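Unit 4 handout: Sweet corn after harvest
Revised 2/12/24

4.1 Why sweet corn loses sweetness

Sweet corn is picked at the milk stage, when the kernel is high in sugar and low in starch. Picking does not stop the kernel's metabolism. Enzymes keep converting sucrose to starch, and respiration burns part of what remains. Both processes speed up with temperature. A cob left in a warm shed therefore loses eating quality well before it shows any outward fault.

The three main genetic types behave differently. Standard (su) cultivars convert sugar quickly. Sugar-enhanced (se) cultivars start higher and hold a tender texture for longer. Supersweet (sh2) cultivars have a blocked step in starch synthesis and keep their sweetness longest, although the seed is weaker and needs warmer soil at sowing. 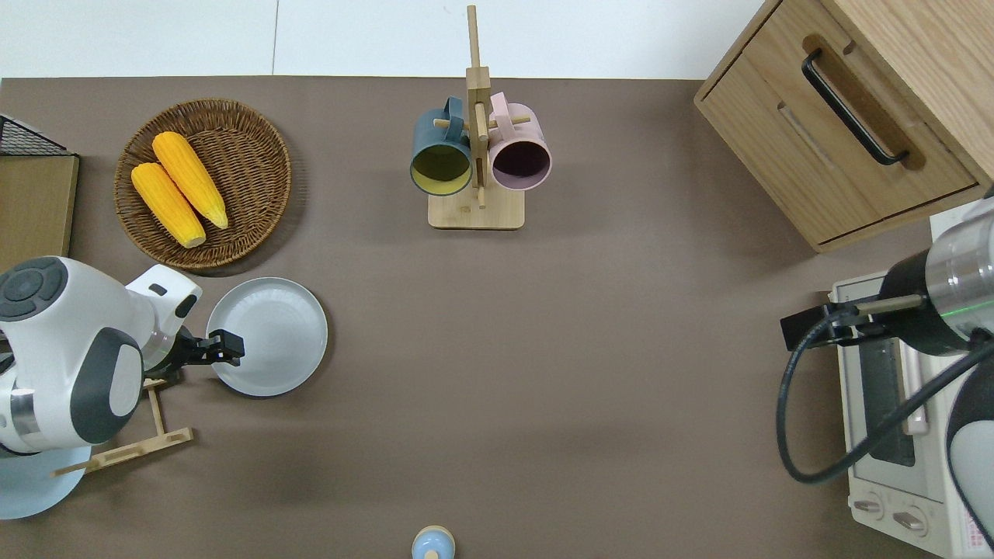 Husks affect water loss as well. The husk leaves draw moisture from the kernels, and long shanks and flag leaves make this worse. Trim both at packing. Cobs sold without husks need a wrap or high humidity, otherwise denting appears in the kernel rows.

4.2 Cooling methods

Field heat should be removed within an hour of picking where the equipment allows. Hydrocooling is the usual method. Vacuum cooling also works if the cobs are wetted first. Room cooling is too slow for packed crates, which generate their own heat at the centre of the stack. The target is 0 °C at the cob, measured by probe. Air temperature in the coolroom is a poor guide.

4.3 Worked case: the Dramstead block

Dramstead sent 400 crates through the Prirnis packing line. Of these, 242 were hydrocooled and the remainder went straight to the coolroom. Sixteen crates were pulled for sugar testing, drawn from both groups. The result sheets are in the Flavard folder and are needed for the April tutorial.
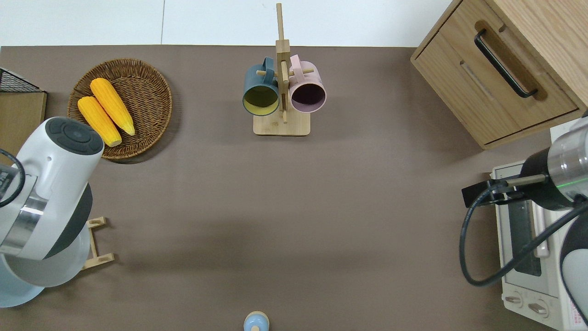

Why does a refractometer reading not settle the question of sweetness?
It measures total soluble solids, and in sweet corn that figure includes water-soluble polysaccharides as well as sugar. An su cob can read higher than an sh2 cob and still taste less sweet.

Use the reading only to compare cobs of one cultivar at one maturity. Where types are mixed — as in the Gajdoš trial plots — request a sugar assay.

Reading for next week: Unit 5, sections 5.1 and 5.2.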